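In Defense of Loud Wallpaper

When I moved to Staniforth for work, every apartment I visited was painted in the same color. The agent called it Pillow. It is a kind of white that is a little bit gray. I saw it in 7 apartments in one Monday, and in the evening I could not remember which kitchen belonged to which bedroom.

I grew up in rooms with paper on the walls. My aunt had brown birds in the hallway and I knew each of them. So I want to say something in favor of patterns, and especially of the big ones that people are now afraid of.
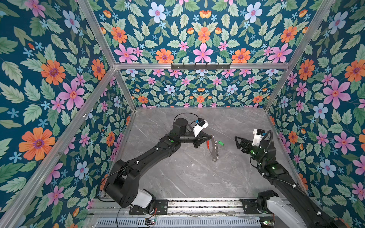 Orange, pink and pale blue flowers on dark teal.

The first argument against wallpaper is always the price. I paid 102 dollars for the paper in my hallway, with the paste included, and I did the work in one weekend with my neighbor Wilson Mosquera. He has more patience than me and he cut all the corners. A good paint for the same walls was not much cheaper.

The second argument is that you will get tired of it. I have thought about this one for a long time. It is true that you can get tired of a pattern. But I was tired of Pillow after four weeks, and I did not have even one flower to look at while I was tired. 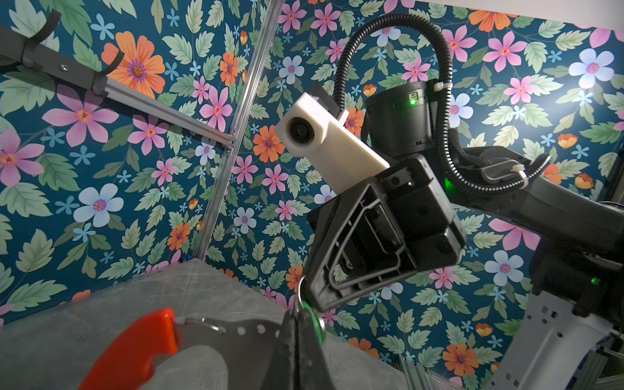
There is also the question of selling. My friend Omolara Chukwu sold her house in May, and she was advised to remove the paper in the dining room so the buyers could "imagine themselves." She removed it. I find this advice sad. We live many years in a house for the comfort of a stranger who will visit it for twenty minutes.

I understand that renters often have no choice, and I don't wish to give a lesson to them. My own landlord said yes only after I asked two times and promised in writing to take everything down when I leave.
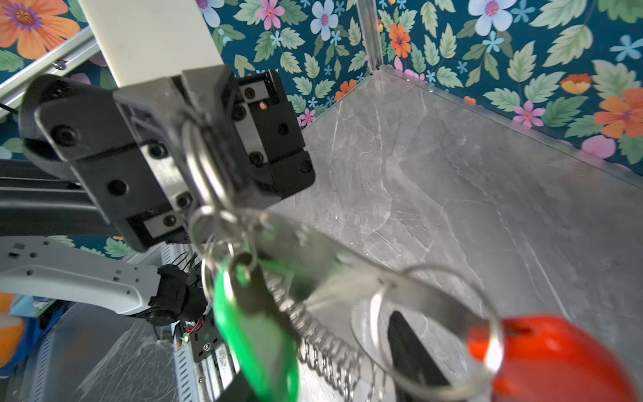
But if the walls are yours, please consider at least one small place. A hallway is good, or the inside of a closet, or the wall behind the door. Buy one roll more than you need, as the same print is sometimes a little different the next year. My extra roll is under the bed.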